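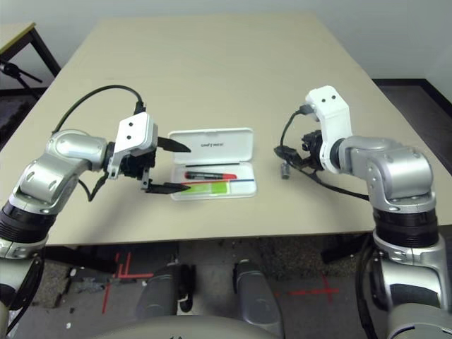

Bring back the supply closet

Quick one, I have a meeting at 4 and this has been bugging me since July.

Our office got rid of the supply closet. Gone. If you want a pen now you log in to a portal, pick a pen, pick a cost code, wait for your manager to click approve. Mine took six days. For a pen! My manager was on vacation, so the pen waited for her to get home from Grelotberg.

The reason given was waste. People were taking stuff home, supposedly. Fine, sure they were. I have a stapler in my kitchen right now, and I'm not sorry. But the memo said we'd save $1093 a year across two floors and 200 people. Do the math on that. Then do the math on 200 people filling out a form every time a marker dies.

I used to work at a small freight company, Nilari, down in Jiltivthorpe. Metal closet, no lock, smelled like toner. You went in for tape and came out knowing who was quitting. Half of what I learned about the job I learned standing in there holding a box of folders. No one planned that and you can't put it in a memo, so it never gets counted when somebody is looking for things to cut.

And it's a trust thing. You let me sign off on freight bills bigger than my salary but I can't be left alone with the Post-its? People notice. They do less, they shrug more, they start buying there own notebooks and being a little bit mad every time they open one.

So. One closet, no form. Set a budget of $60 a month and when it's gone it's gone. If somebody walks off with a case of printer paper, go talk to that person.

Also the new pens skip.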